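## 4. Putting on the gloves, straps and controllers

This section is for the person who will sit at the table with the Endik hand set. Please read it one time to the end before you begin. The work goes faster if a second person is near, but you can also do it alone.

You need:

- 2 black fabric gloves
- 2 hand controllers
- the forearm straps with their modules
- the cables with cord locks
- a table with a plain, light top

The set is packed under part number 2474. If the number on your bag is different, look in Annex B, where the older Zultora straps are explained.

### 4.1 Preparing the table

1. Remove cups, papers and pens from the table top.
2. Wipe the top with a dry cloth. Do not use spray while the modules are lying on it.
3. Put the chair so that your elbows can come over the near edge of the table without lifting the shoulders.
4. Let the cables hang down on your side of the table. They must not lie under the chair wheels.

**Note:** A table wider than 85 cm is more comfortable, but a smaller one can be used for short work.

### 4.2 Gloves and straps

1. Take off rings, watches and bracelets. Push long sleeves up above the elbow.
2. Put on both gloves. Pull each finger until no empty cloth remains at the tip.
3. Put the wide strap around the forearm, closer to the elbow than to the wrist. Close it firmly. You should still be able to push one finger under it.
4. Turn the strap until the module sits on the outer side of the arm.
5. Fix the small tracker near the wrist. Check that the glove is flat below it – a fold at this place will press on the skin after a short time.
6. Repeat for the other arm.

**Caution:** If your hand becomes cold or you feel tingling, open the strap at once and wait until the feeling is normal again. Then close it more loosely.

### 4.3 Cables

1. Lead each cable from its module down towards your lap.
2. Slide the cord lock along the cable until there is a small free loop at the wrist.
3. Bend and straighten both arms. If the cable pulls, make the loop bigger.

Do not cross the left and the right cable. In the Langat training room this was the most usual reason for a loose plug.

### 4.4 Taking the controllers

1. Switch on both controllers before you take them in the gloves. The small buttons are harder to feel through the fabric.
2. Hold one in each hand, with the thumb close to the thumbstick.
3. Bring both hands together over the middle of the table, forearms bent inwards, and stay so for a moment. 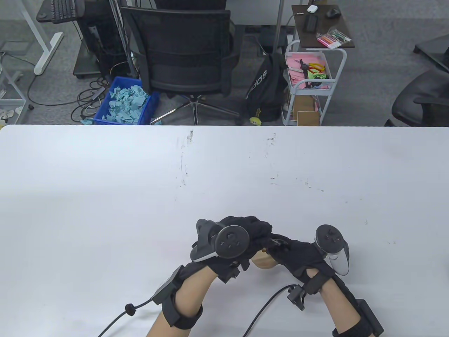
4. Move the hands slowly apart again and lay the forearms on the table. Nothing should slip at the wrist or near the elbow.
5. Start the Nokis program and wait for the short tone.

If there is no tone after nearly a minute, switch both controllers off and begin again from step 1 of this part. The straps can stay on.

### 4.5 After use

Take off the controllers first, then the trackers, the straps and at last the gloves. Open the cord locks before you roll up the cables. The gloves may be washed by hand in lukewarm water – let them dry flat, and do not put them on a heater. The straps are only wiped.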